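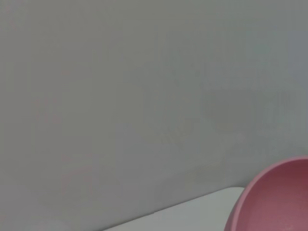 Pale gray wall, white tabletop, pink bowl. Larkley calls the color "Quiet Stone." I call it gray.

1/ So I finally tried the "calm wall" thing everybody keeps posting. You clear the wall by your table, no hooks, no shelf, no pictures, and supposedly you eat slower and stop piling up mail. I have doubts.

2/ The paint was $93 for one can. The guy at the Olbridge store told me it "reads flat in any light." Look at the wall again. It goes beige on the left and bluish on the right, with blotches in between. Same wall. That is two colors for the price of three.

3/ Heledd Price says it needs another coat. Heledd also said that about the last coat.

4/ Second claim: one strong color on the table "anchors" a plain room. Fine. I own bowls. I did not need a 40 minute video to put a bowl on a table.

5/ Red next to gray does one thing I wasn't told about. You get pink on the gray.

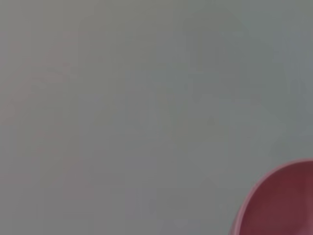

6/ The gray up close, with a red rounded edge down in the corner. See the pinkish smudge on the left? I take that for reflected color. I'm not scrubbing it until somebody convinces me it's a stain.

7/ Tomos Maddocks wants to know if I feel calmer. I feel like a person who moved a shelf into the hall and now walks into it.

8/ About the mail. It didn't go away. It's on the shelf. In the hall. If your clutter plan is "different room," please say so in the first post and save the rest of us the trip to Olbridge.

9/ To be fair, wiping down is quicker with nothing on the wall. I'd give it that. I would have given it that for free, back in April, before I bought paint.

10/ Several of you are asking about the 60 day version, where you also get rid of all but one bowl per person. No. I have people over and they like to eat out of things.

11/ Lleucu Rowlands is doing her whole kitchen this way and swears by it. I'll go look at hers next month and report back. If her gray is also two grays, I'm asking for my $93.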